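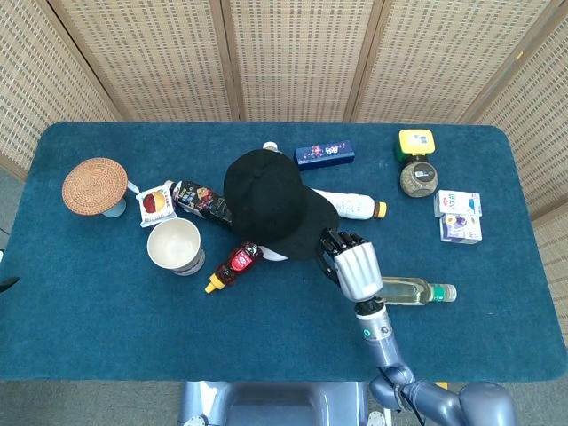

27 February 2023
Barkadholm, small room, table by the rattan divider

Sorting table, mixed household set. Continuing the storage-box work from November. Question for this round is what order to clear in when items overlap and the packing list is by material.

Cloth: dark teal one, rounded corners. Keep it. Light items slide less on it than on bare tabletop, and the cream paper cup reads well against it. Dark items less so. The black cap and the snack package next to it run together at a glance, and the navy box toward the back is only marginally better.

Overlaps noted before clearing:
Wicker coaster on the pale blue mug. Handle is clear on the right, so the mug can be picked up by it, but the coaster has to come off first. It sits at an angle and will go over the side otherwise.
Cap over several things. Snack package partly under the crown on the left, white bottle on its side coming out on the right. Small white bottle top showing above the crown. Something small and white below the brim, not identified, to be entered once the cap is off.
Syrup bottle is on its side, yellow flip cap toward the lower left. Check closure before it goes in with anything paper.
Small apple carton and paper cup: no overlap worth recording.

Proposed order: coaster, mug, cap, whatever was under the cap, then the liquids, then cartons. Back right corner last. Marietjie would do the corner first on the grounds that containers are rigid and form the base of the box. Fair point for the large box. With the Prakham tray there is no base layer and it makes no difference.

Tray limit is 4,000 g including dividers. Dividers are 400 g. Weigh liquids individually, nearest 50 g is enough.

Labels: Vuvow sheet, 3 columns (item, material, box). Jacobus wants a fourth for "open/closed". Agree for bottles, skip for the rest.

To do:
- ask Botha for more of the narrow dividers
- second cloth in a lighter color, compare with dark items
- decide where a cap goes. Currently under textiles with the coaster, wrong for both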